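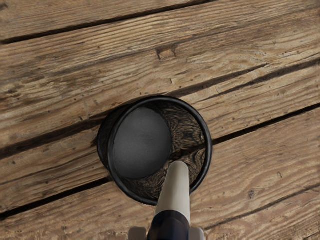 *Simulated overhead view, gripper at the black container, plank surface.*

**November, morning**

The review of the container task began at 10. Kristýna Zeman had the chair and I kept the record. The purpose was to settle which parts of the Stenitz practice rules apply to work done entirely in simulation, a point left open when the Bullis cell was approved.

Rule 4 gave us the most trouble. It requires the operator to confirm a clear view of the target before the finger passes the rim of any open vessel. In the overhead view one cream-colored finger already reaches over the rim, with the gray disk above and to the left of its tip. Kristýna asked each of us to write down whether the disk was the floor of the container or an object resting inside it. Our answers did not agree. She ruled that a view of this kind may not be accepted as confirmation by itself, and that a second angle must be saved with it. I support the ruling, although it will add to the storage request.

We then took up surface textures. The inner wall of the container carries brown and black streaks much like warped wood grain. Blöndal's guidance treats such matters as cosmetic. I argued that anything inside the working area should be logged — a policy trained on it will not know what we consider cosmetic. The wording was accepted with one change: "should" became "shall."

**Afternoon**

Drafted the revised text. A batch is now 2000 runs, and 20 from each batch are to be set aside for review by a person who did not build the scene. Celard had asked for a smaller sample. I have noted their objection in full and attached it to the draft.

The question of plank surfaces was deferred. The present rule speaks of "a level and continuous support," and a container standing across the gaps between boards does not plainly meet it. Kristýna prefers to amend the rule. I would keep the rule and list planks as an approved exception, with the scene file named. We have each agreed to submit a page on the matter.

Still to do: correct the numbering after Rule 10, and return the signed copy to Bullis.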